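Fiststead Shirt Library: Questions We Get Asked

The Shirt Library lends out, takes back, washes and folds flannel shirts from the old dairy at Fiststead. We have 129 of them at the moment, which is more than the dairy was built for. Please read this page before emailing. We do answer emails, but we fold first.

What is a shirt library?

You borrow a shirt, you wear it, you bring it back. It works like books, except that you may get soup on it and we will still speak to you.

Why flannel?

The first bag we were given was all flannel, and people carried on as they thought we wanted. By the time we realised we could have asked for linen it was too late.

How long can I keep a shirt?

12 weeks. You can renew once by replying to the reminder. If you renew a second time we will assume that you and the shirt are serious about each other and send you the price.

What does it cost to join?

Nothing to join. Late shirts cost 57p a week, a figure arrived at after a long meeting in which one side wanted 50p and the other wanted to go home.

Do I have to wash it before I bring it back?

No, and we would sooner you didn't. Flannel goes bobbly in a hot wash and comes out of a tumble dryer fit for a smaller relative. We do ours cool, inside out, with half the powder the box tells you to use. If you have already washed it hot, say so at the door. We will find out anyway when we hold it up against its card.

Do I have to fold it?

Again no. Most people return a shirt in the state it came off the body, and we have made our peace with that. A few of you fold beautifully and then sit on it in the car.

How do you fold a flannel shirt?

This is the question we get most, and it comes from people who have clearly tried. Do up the top button, the third and the last. Lay the shirt face down on something flat and wide. A bed is too soft and an ironing board too narrow. Smooth it from the middle outwards with the side of your hand. Bring one side in to the centre of the back, turn the sleeve down so it lies along the fold, and do the same on the other side. Then fold the tail up by a third, and up again. Turn it over and pull the collar straight.

If it comes out wider at the bottom than the top, you brought the sides in at an angle. Everyone does. Start again from the sleeves and leave the buttons alone.

I can't find the top of the shirt in the heap. Any tips?

Look for the collar and ignore everything else. Sleeves will lead you astray, and a cuff can pass for a collar for longer than you'd like. With big checks it's worse, red and black especially, as the pattern carries straight on over every crease and your eye goes with it. Feel for the neck seam and any labels, get hold of the cloth there, and lift. The rest will hang down and more or less sort itself out.
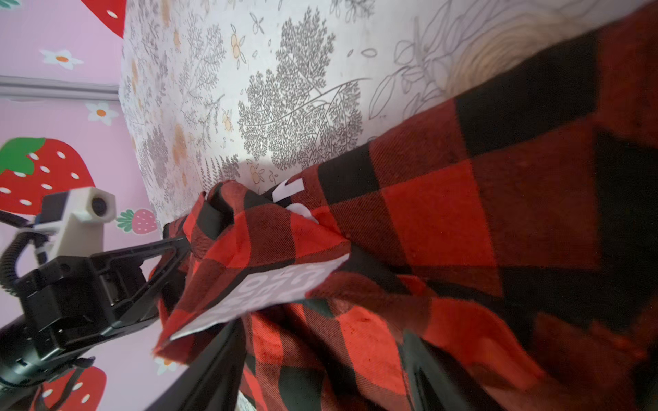 One borrower, Pastor, wrote in to say that all this is backwards, that you should always pick a shirt up by the tail because the tail is the bigger target, and that the collar can be dealt with once the thing is on the table. We tried it for a whole afternoon. It is quicker to pick up and slower to fold, so you may please yourself.

Does buffalo check have to line up when it's folded?

Have to, no. We try to get the edge of the fold to run along the edge of a square, which makes the shelf look calmer. It also shows up a crooked fold at once. If that sort of thing will bother you, borrow a plain one.

Can I iron it?

You can. A warm iron on the back of the cloth does no harm, but the fluffy side goes flat and shiny if you lean on it. We don't iron anything here. Shirts go on the rail for a night and whatever creases are left in the morning are considered part of the design.

Can I cut out a label that itches?

Please don't. We use the labels to work out the size and the washing. If a label itches, tell us and we will unpick it properly and write the details on the card. Scissors tend to take some of the collar too.

What are Jinomley and Zotau?

They are the shelves. Jinomley is the big one by the window and holds the checks. Zotau is the narrow one behind the door with the plains, the stripes and a few that we cannot agree on. The names were painted on when we got them and we have never felt strongly enough to sand them off.

Can I donate a shirt?

Yes, if it is flannel, clean and has most of its buttons. We have a tin with over 2519 spare buttons in it, none of which match anything.

What if I lose one, or tear it?

Tell us. A tear along a seam is ten minutes' work and we'd rather mend it than hear a long story about a gate. A lost shirt costs whatever is written on its card, usually less than you fear.

When are you open?

From ten in the morning until the light goes, and closed through May, when we empty both shelves, refold everything and fall out over sleeves. Returns can go in the wooden box by the door at any hour. Shirts only, please. Somebody left a trifle.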